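Home | About us | Tables | Finishing | Visit | Contact

Print this page | E-mail this page

About Unditach

Unditach makes and refinishes wooden tables. We have 2 rooms on the ground floor of the old El Idrissi building, one for cutting and sanding and one for finishing. Salma Kettani started the business and still chooses the boards. Léonie Barbier runs the finishing room, and Souad Saber answers the phone and writes up the orders.

Most of what we sell is dining tables and desks. We also take in tables that people already own and want to keep. A customer brings in a top with rings, burns or old varnish, and we sand it back and put on a new finish. Legs and frames are repaired if they need it. We don't do chairs – there is a list of people who do at the front desk.

Every order gets a number, which is written under the top in pencil. Number 317 was the long table for the reading room at Trutby, and it came back to us in July for a new coat. The numbers have now reached 3,044. If you bought a table secondhand and find a number under it, call us and Souad will look up when it was made and what was used on it.

Salma likes boards with a lot of figure. They take longer to match and they show every sanding mark, so Léonie goes over them by hand at the end, always along the grain. Customers who want something quieter can ask for plain boards at the same price.

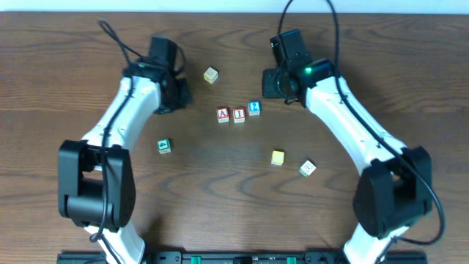 A finished top should be wiped with a damp cloth and then a dry one. Don't use spray polish, and keep plants on a saucer. Small scratches can be left alone or brought to us – the charge depends on the size of the top.

Doaa Badawi and Nouhaila Radwan joined the finishing room last year. Between them they handle the repair work and the pickups.

The shop is open Tuesday through Saturday. Please call ahead if you are bringing a table, as the loading door has to be opened from inside. Orders for the holidays close on 28th August.

Related pages
Caring for an oiled top
How to measure for a desk
Eten: our small side table
Repair prices
Directions and parking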